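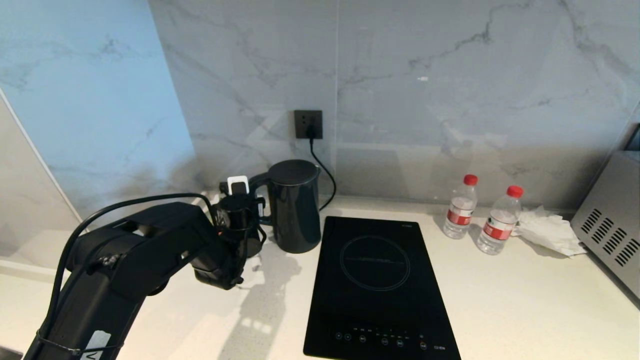
I've put 65 hours into Balcombe now and I still can't get past the lighthouse. It's a slow game, all fog and ferry timetables, and Purkus have stuffed it with so many side jobs that I forget who I'm meant to be looking for. Most nights I tell myself one more errand, then wander off to the dark grey kettle on the speckled worktop, and by the time I'm back I've thought of another door to try (usually locked, mind you!). My friend Padmavathi Kartha finished it in December and won't give me a single hint. She did let slip that the harbourmaster, Farías, lies to you in chapter 3, which has ruined my sleep. I'd trusted that man with my boat! So I've gone back to an old save and I'm being rude to him at every chance. He's still charging me 768 coins for a mooring, and I'm still paying it.

Words: Nii Agyeman | Contact us | © Ukov Magazines | Back to top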